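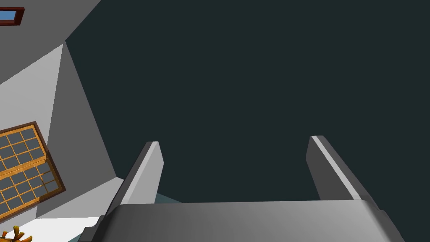 Want to come write motion planning code with us at Vismont?

I run the software side of Caltus, our planner for two-fingered arms, and I have room for one more engineer on the team. We're small, we argue a lot about collision checking, and most of our day is spent in simulation. If you like watching a gripper swing around a rendered room while you try to figure out why the planner picked that wrist angle, we'll get along great!

Most of your first few months would go into the wrist camera side of things. The planner has to choose views as well as grasps, and right now it's pretty bad at the views. Our nightly run goes through 743 simulated rooms, and as of this morning 494 of them pass. I'd love for you to pick a failing room, dig into the logs and tell me what I got wrong — some of that code is mine and I'm not precious about it.

You should be comfortable in C++ and Python, and you should have shipped at least one thing that other people had to use. Knowing your way around rotations helps a lot (we mix up frames more than I'd like to admit). A degree is fine, no degree is fine too. If you've only worked on perception and want to move over to planning, please write anyway.

The job is full time, with 2 days a week from home if you want them. You'd share the Zurorer office with the controls folks, who are loud but friendly.

To apply, send me a resume and a link to some code, plus a short note about a bug you enjoyed. The first call is 60 minutes with me, no whiteboard. Put "Caltus planner" in the subject line so it lands in the right folder.

Posted 28 Mar 2018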